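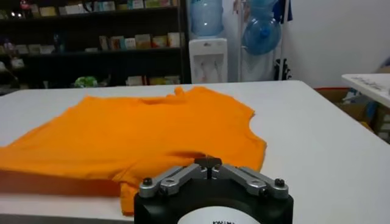 Flanska open day — anyone else go?

Forum: Automation at Work > Events and visits

benchpress_60
Posted 19 Oct 2023

Went to the Flanska open day this morning, typing this on the train so sorry for typos. Short version: worth going if it's close to you, would not fly in for it.

Two-hour slot, coffee, a talk on Renderell (their planning software, lots of slides) and then the bit I came for, the cloth handling demo. Two arms, parallel grippers, one t-shirt on a table. That's it. No conveyor, no cage full of shiny stuff. Liked that.

They run it over and over and let you stand there. Some of the folds were decent. Some were a ball with a sleeve sticking out. Guy running it didn't hide the bad ones, just reset and went again.

Also the catalog says 1,765 shirts folded in the logs so far. No failure rate next to it. Make of that what you will.

lintroller
Reply to benchpress_60

Was there in the second slot. Came away a lot less impressed. We do hotel and workwear laundry, 129 people on the floor across two shifts, and any one of them folds a shirt before that thing has decided where the collar is. I timed one run on my phone, 60 seconds and it was still on the first sleeve.

And one shirt. Laid out for it already. Our stuff comes out of a dryer in a knot.

benchpress_60
Reply to lintroller

Fair on speed. Not fair on laid out — in my slot they were dropping it crumpled and letting it sort itself out. Maybe they changed it between groups?

What got me was the regrasp. One arm takes a pinch of the bunched up part, the other hangs back open till there's an edge worth grabbing. A year ago every demo I saw was both arms diving in at once and fighting each other.

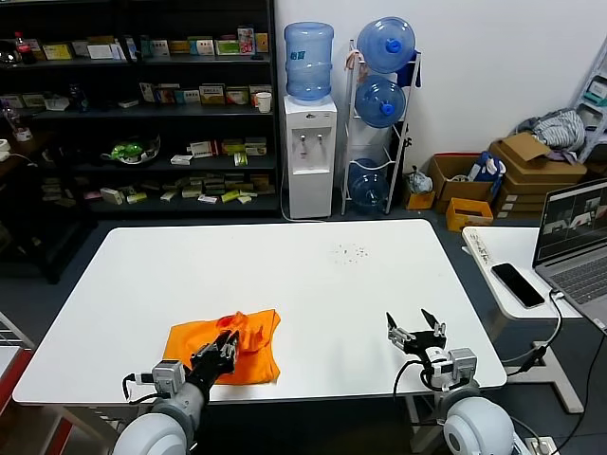 When the pinch is bad it just lets go and tries again a bit over. Slow, yes. But I never saw it tug at nothing, which is what the Rashti one did all afternoon back in May.

quietcell
Reply to benchpress_60

lol the Rashti one. I was at that too. They blamed the lighting.

Question for either of you, did they say what's in the fingertips? Plain, rubber, any kind of sensing? We've been trying to pick single layers for months and get two every time.

lintroller
Reply to quietcell

I asked. Got "we're trying a few things". So no.

Double layers happened in my slot as well btw. Grabbed front and back together, lifted the whole shirt, put it down worse than it started.

benchpress_60
Reply to quietcell

Didn't get a straight answer either. Somebody in my group asked about cameras and got a much longer reply, they're clearly happier talking about that side. One on each wrist, plus one up top for the overall view. The wrist ones do the last little bit before the grab.

mara_k_ops
Reply to lintroller

Think you're judging it as a product and it isn't one. It's an open day at a lab. The room looked like a lab. Boxes everywhere, laptop on a side table, nobody in a tie. I'd be more suspicious if it had been slick.

lintroller
Reply to mara_k_ops

Then don't put a sales desk by the exit. There was a guy with a price sheet. That's a product.

mara_k_ops
Reply to lintroller

Price sheet was for Renderell, not the arms. I took one. Nothing on it about cloth at all.

lintroller
Reply to mara_k_ops

ok, missed that. Still think the flyer was misleading, "see laundry automation in action" is what it said.

quietcell

Anybody know if they do towels? Flat, square, no sleeves. Seems like the obvious place to start and would be usefull to us right now.

benchpress_60
Reply to quietcell

Asked the same thing over coffee. They said towels are easier to fold and harder to pick up, thick edge, corners flop. Had some planned but not for today. Prever is supposed to be showing a towel thing in spring, if you can get on the list. I couldn't last time.

lintroller
Reply to benchpress_60

Prever I would go and see. At least they let you bring your own linen.

mara_k_ops

Tip for anyone going to the next Flanska one — skip the talk, go strait to the table. First group out gets the good spots and you can ask stuff while it resets. By the end of my slot it was three deep and I was looking at somebody's backpack.

benchpress_60
Reply to mara_k_ops

Seconded. And eat first, it was coffee and those tiny wrapped cookies. My stop, will answer anything else tonight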